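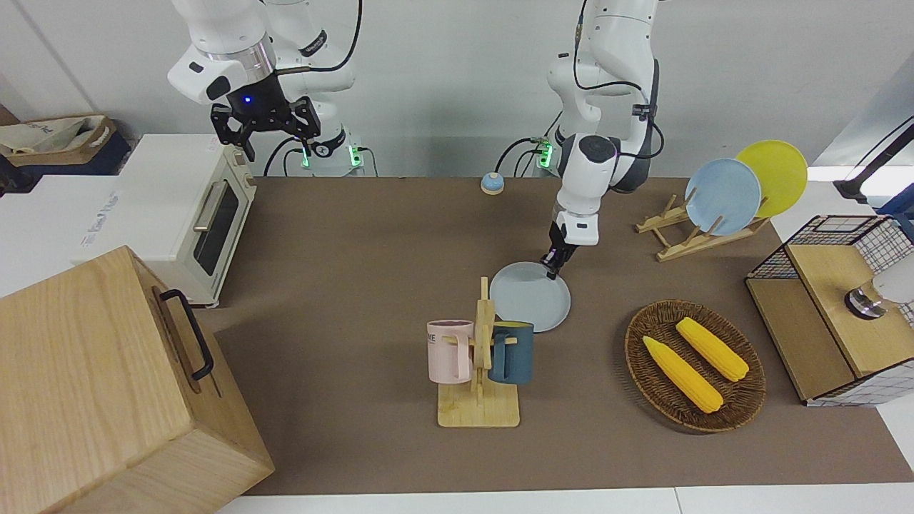

Ctibor Kadlec asked, on reading the draft of this report, why the team had entered fewer rounds than the funding application proposed, and whether the driver development grant should be reduced to match. His question is answered first, as other members of the grants board are likely to raise it.

The application foresaw a full season in the junior single-seater category. The team withdrew from the opening round in May after the replacement gearbox failed its pre-event inspection. Entry fees for that round were refunded in full and are held in the program account. No grant money was spent on travel or accommodation for the missed event. We do not ask the board to reduce the award, but we do ask for permission to move the refunded amount to the testing budget, where it would pay for one additional day of running before the final round.

Period covered

The report covers the Urban Junior Racing Program from the start of preseason testing through August 28, 2021. It follows the headings agreed with the board when the grant was made.

Sporting results

The program runs two cars under the Gutura name. Ľudovít Vondráček drives the lead car and has finished on the podium 3 times, with a best result of second place in the wet race at the Arnik circuit. He stands fifth in the drivers' table. His qualifying has improved steadily, and he has started from the first two rows at each of the last four events. Race starts remain a weakness. He lost places before the first corner in most of the races he entered, and the team has set aside part of every test day for clutch work.

The second car is shared between two younger drivers from the karting program. Neither was expected to score points this year, and one of them has now done so. Their results are uneven, with two retirements following contact on the opening lap. The stewards took no action in either case. Repairs after the second incident used the last of the spare front suspension parts, and new parts have been ordered.

Testing and distance covered

The two cars have completed 3947 kilometers in testing and racing combined, against a season target that was set before the May withdrawal. Of this, 1003 kilometers were run by the second car. The imbalance is larger than planned. It reflects the two retirements and a test day lost to fog, and the remaining schedule gives the second car priority whenever only one set of new tires is available.

Engine life has been better than budgeted. The supplier, Halteteck, inspected the lead car's engine at midseason and cleared it to run to the end of the year without a rebuild. The spare engine has not been used.

Finances

Spending is within the approved total. Tires and fuel are slightly below budget, while repairs are above it. The difference on repairs now stands at 3000 euros and has been met from the contingency line, leaving a small balance there. The board should note that another heavy accident would use up the rest of the contingency. In that event, the program would withdraw the second car from the final round before asking for further support.

The program's matching contribution was received in two payments, the second of them later than promised. Copies of both receipts are attached to the financial statement.

Driver education

Both younger drivers have kept up with their schoolwork, as the grant conditions require, and written confirmation from their schools has been filed. Fitness sessions continued through the summer break. The planned media training was postponed and will now take place after the season ends.

Remaining work

Two rounds remain. The team's aim for the lead car is a top-four place in the final table, which is within reach on points but depends on finishing every race. For the second car, the aim is simply to complete both weekends and bring the distance closer to plan.

The board's decision on the refunded entry fee is needed before the next test booking closes — the circuit will hold the date for us until then. The final report, with audited accounts and a full table of results, will be submitted after the last round.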